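Print this entry | E-mail this entry

Workshop notebook - Kitchen bench, Savidero house
Thursday, January
Entry by A.-A. Nguyen. Read and initialed: T. Lemieux

Purpose of the day: to complete the review of hand dishwashing liquids kept at the kitchen counter, and to settle how they are to be stored, labeled and recorded before the Iltitz samples arrive. The previous entry by Ms. Bashir left the matter open, as the old list no longer agreed with what was on the counter.

09:40. Counter wiped with plain water and a gray cloth. The pale stains in the stone did not lift. They were noted by D. Boychuk in the last entry and are not to be treated with anything stronger until Fortin has replied on the sealer. No abrasive pads in the meantime.

10:15. Bottles brought forward from the wall and grouped. The small jar with the cork stopper and the short white container with the rounded lid are not part of the review and remain at the back. Mr. Lemieux asks that the jar not be used for decanting, as the cork cannot be rinsed properly. Agreed.

10:30. Back labels read. The clear bottles are to be known in this notebook by the color of the liquid (red, yellow-green, dark green), since all of them have the same sort of red flip-top and the caps are of no help in telling them apart. The white bottle with the green cap is to be entered as "white, opaque." The bottle with the yellow cap is entered as "yellow." 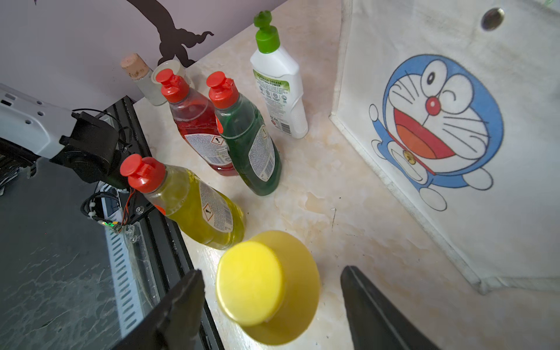
Reading time: 3 minutes

The label on the yellow-green bottle has the exclamation mark diamond, and the labels on the red and the dark green each have a hazard symbol. The practice for these is unchanged: gloves for anyone handling the undiluted liquid for more than a few minutes, and eyes to be rinsed at the tap in case of a splash. The card over the sink still gives the former wording and should be replaced. Ms. Bashir has the template.

The opaque bottle reads SUPERIOR GREASE CUTTING POWER on its green band. The claim is recorded as printed. It has not been tested at this bench, and the entry should not be cited as if it had.

11:20. Discussion of the dilution trial. G. Boychuk proposed 2 ml of liquid to 100 ml of tap water for every product, with 12 plates to each. D. Boychuk preferred to follow the dose given on each label. The fixed dose was adopted for the first round, with label doses to follow if time permits. Plates are to be soiled with the same cooking oil and left for one hour. The Wostier sponges are reserved for this work and should not be taken for general washing up.

13:05. Caps. A recurring complaint is that flip-tops are left open and the liquid dries in the opening. Persons using the counter are asked to close the cap and wipe the neck before putting a bottle back. Bottles are to be stored upright between sessions - this applies also to those that are nearly empty.

14:00. Level marks. Masking tape will be placed on the clear bottles, with the level and initials in pencil. This is not possible for the opaque one, which will be weighed on the small scale at the start and end of each session. The method for the yellow bottle was left to Ms. Bashir.

Open items
- Replace the card over the sink (Bashir)
- Reply from Fortin regarding the counter sealer (D. Boychuk)
- Tape and pencil to be kept in the drawer to the left of the sink (Nguyen)
- Confirm whether the Iltitz samples come with safety sheets; if they do not, they stay in the carton (Lemieux)

Trial to begin when the plates have been returned from the upstairs kitchen. G. Boychuk to prepare the oil.

Print this entry | E-mail this entry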